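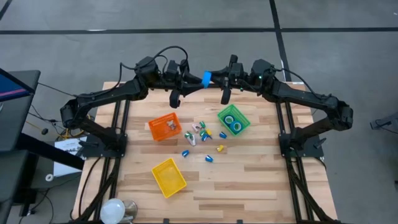 Faut-il savoir programmer pour rejoindre le club ?

Pas du tout, et on vous accueille avec grand plaisir ! Graziella Cocco reprend tout depuis le début en petit groupe, et on commence toujours par le tri de petits objets dans les paniers.
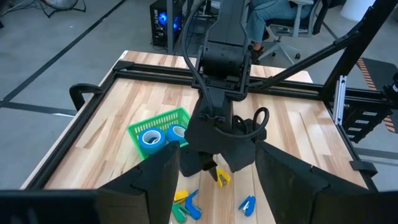
Comptez environ trois séances avant de vous sentir à l'aise avec les deux bras.

Et le concours de Rudusico ?

Les inscriptions ouvrent en juin (deux équipes cette année, quelle joie !).

Commentaires

Naledi K. : Mon fils peut venir à 13 ans ?

Aidan Scanlon : Oui, avec plaisir !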